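Section 4. Planning the purchase and fit-out

4.1 Before you request a quote

1. Measure each cabinet the arm will need to reach into. Record inside width, height and depth, and which way the door swings.
2. Work through your task list in the simulator and save each run. Set the camera high so you can see the door, the shelf and the arm together.
3. Decide on the mounting side. The door must open fully without sweeping through the arm's resting position.
4. Enter your figures in the budget sheet. The Vesta base unit is 3159 and the counter mount is 1397. Allow 200 for each extra gripper.

Note: Prices are held until 22nd November. Freight to Cudby is quoted separately.

4.2 Checking clearance

Test a tall, narrow item first. A bottle standing well back in a cabinet uses more of the arm's reach than a plate or cup at the front, and the open door takes up space on one side.

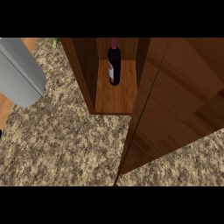 Iida Lahtinen writes that her kitchen paid for the long-reach arm and could have managed with the standard one. She would sooner have spent the difference on a second mount, and suggests running every task with the shorter arm before anyone signs an order.

5. Repeat each task 3 times with the standard arm selected. Change to the long-reach model only if a task fails.
6. Print the clearance report and attach it to your order form.

Caution: The simulator does not check the strength of your counter. Have the mounting point inspected before you pay the deposit – the counter mount cannot be returned once drilled.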